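Flolatard opens clothes sorting and folding service for households in Tarkutine

22nd October 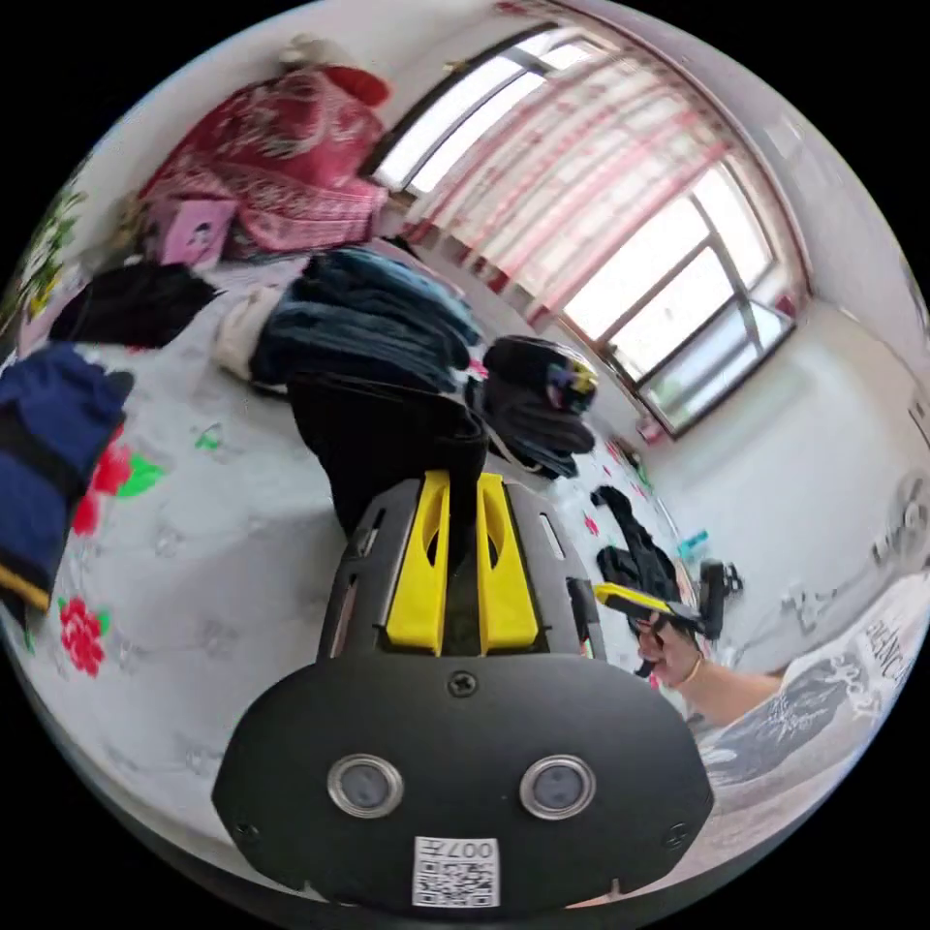

Dark clothes folded and stacked on a flowered bedsheet, with a blue knitted garment to the left.

Flolatard, the home help firm based in Tarkutine, has today opened bookings for a service that sorts, folds and puts away clothes in customers' own homes. It is aimed at people who are behind with the washing, moving house or changing over from summer to winter wardrobes.

A standard visit lasts 2 hours and costs £80. Two members of staff come to the home, go through the clothes with the customer and fold them into stacks by type and colour. Most of the work is done on the bed, where there is room to lay things flat before they go into drawers or on to shelves.

The service was tried out in the Jelberg area of the town last winter. Staff on the trial folded knitwear, school clothes, work trousers and bed linen, and changed their method as they went.

"We started by sorting everything by owner and that was slow," said Yamila Navarrete, who runs the service. "Now we do dark clothes first. They take up the most room and they are the hardest to tell apart once they are in a heap. Knitted things are laid out flat and left till last so they don't get pulled about."

Customers do not need to buy boxes or hangers. Staff will use whatever storage is in the room, and will leave a written note of what has gone where. Clothes that the customer no longer wants can be bagged up and left by the door, or taken to the Núñez clothing bank on Mill Lane at no extra charge.

Sebastian Mocanu, operations manager at Flolatard, said: "People tend to say sorry for the state of the bedroom when we arrive. There is no need to tidy up first – that is the job we have come to do."

Washing, ironing and mending are not included. Delicate items such as wedding dresses will be folded only if the customer is present. Pets should be kept out of the room during the visit.

Flolatard plans to take 1000 bookings in the first year. Visits are available in the morning and early evening, and can be repeated monthly at the same price.

Bookings can be made by telephone or at the Flolatard office in Tarkutine.

Press contact: Sumeya Feyisa, Flolatard press office

Ends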